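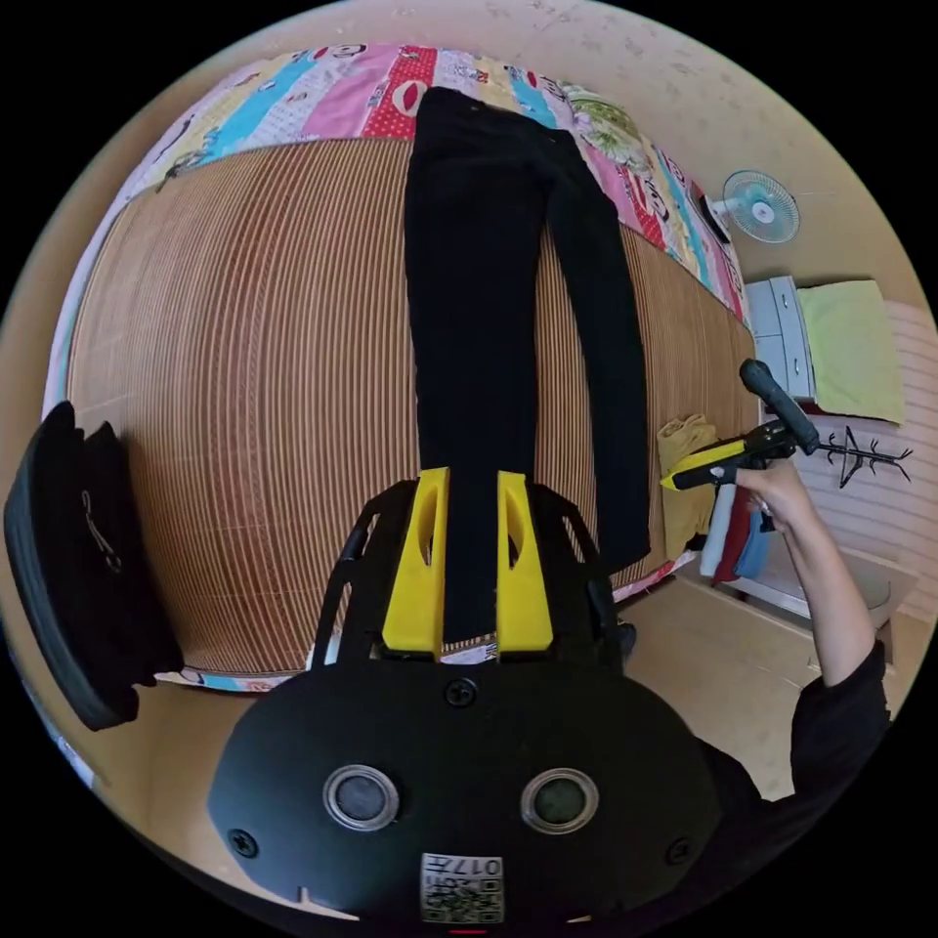 Folding black trousers on the bed

Many people have written me that they don't own an ironing table and fold everything on the bed. I do the same since I moved to Ferkbridge, and for black trousers I even prefer it. A bed gives you the full length of the legs, and you can stand at the foot side and work without bending too much.

The surface is important. On a soft quilt the cloth sinks and the crease goes where it wants. If you have a bamboo or rattan sleeping mat, leave it on the mattress and work on top of it. The mat is firm and flat, and the fine strips run straight, so you can use one strip as a line for the side seam. Run your palm over the mat first. A broken strip can pull a thread, and on black cloth a pulled thread shows very much.

Before you start:

Empty the pockets. Push the quilt to the head of the bed. Wipe the mat with a dry cloth, as black cotton takes every bit of dust. Close the button and the zipper, otherwise the waist will never lie even.

How I fold:

Lay the trousers lengthwise in the middle of the bed, waist toward the pillows and hems toward you. Take both hems and pull softly, then let go. Smooth each leg from the knee down, and after that from the knee up. Put one leg over the other so the seams meet. The seat will make a small triangle at the back – fold it in, so you have one straight edge. Now bring the hems up to a little below the waistband, and fold one more time in half. For a narrow drawer I fold in three instead.

My trousers are 42 inches long, and folded this way they go in a plastic drawer unit without touching the front. If your drawer is shallow, put them standing on the folded edge, like files. You see all of them at once and you don't dig.

About lint: my neighbor Harish Chaturvedi uses a damp rubber glove and strokes always in one direction, downward. It works better than the sticky roller I bought from Pustport, and the glove was already under the sink. Wait till the cloth is fully dry before you fold it.

Hooks are good for a bag or a belt, but I would not hang trousers on them by the cloth. After one week there is a bump in the seat, and it doesn't go out without steam. A belt loop is a bit better, for one night only.

For the mat: in the hot months I wipe it on Sunday with water and a few drops of vinegar, and dry it under the fan. Don't fold a mat of this kind if it is not made for folding. Roll it, with the smooth side outside, and tie it loosely in two places.

Ramesh Kushwaha asked me if the same fold is good for jeans. Yes, but skip the last fold – thick cloth opens by itself in the drawer.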